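Rareden v Stonbridge, Saturday, quick notes before the bus goes

Got to the Clakthorpe ground at noon, gates shut till 1. Open day first, then the match. Tour was 4 stops: tunnel, home dressing room, kit room, press box. Orest Kostiuk led it, fast talker, knows evrything about the old stand. Bigger pitch than it looks on TV.

Crowd 3407, away end had 293 and out-sang the lot of us. Stonbridge haven't won here in six visits and you could see why, no width at all.
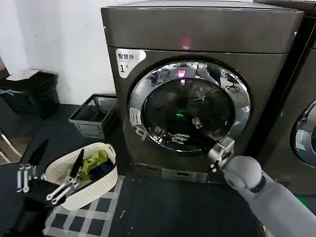
Second half better. Naidu (Krishnamoorthy, the left back) hit the post, then Figueroa tapped in from a yard out. 1-0, deserved. Pies gone by halftime, teh line was up to 20 deep. Would go again, bring a coat.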